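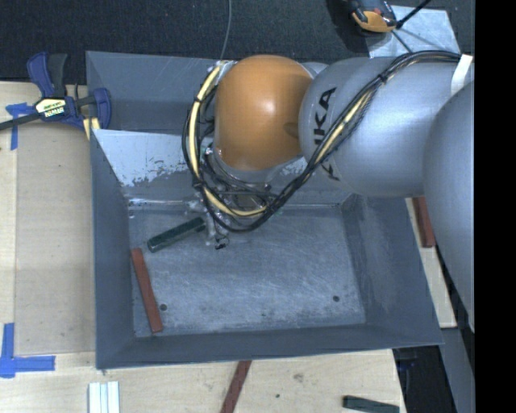
How often should the drip tray of the Clunby 12 be cleaned? Clean it one time each week, and also each time before you change the water filter.

4.3 Cleaning the drip tray

1. Switch off the coffee machine and pull out the plug. Wait until the cup plate is cool.
2. Hold the tray with both hands and pull it straight to you.
3. Pour the water into the sink. Wash the tray with warm water and a soft cloth.
4. Dry the tray and push it back until you hear a click.

CAUTION: Do not use steel wool. Small scratches will hold the coffee oil.

Note: After 1,000 cups the display shows code 227. This code is a reminder for the tray seal. Replace the seal, then hold the Menu button until the code goes away. At 3,000 cups, please order the Barrera service kit.

If you will not use the machine in December holidays, leave the tray out, so the air can go in.

Related items
Clunby 12: Changing the water filter
Ellesach grinder: First set-up
Trandcombe milk jug: Care and storage
Barrera service kit: List of parts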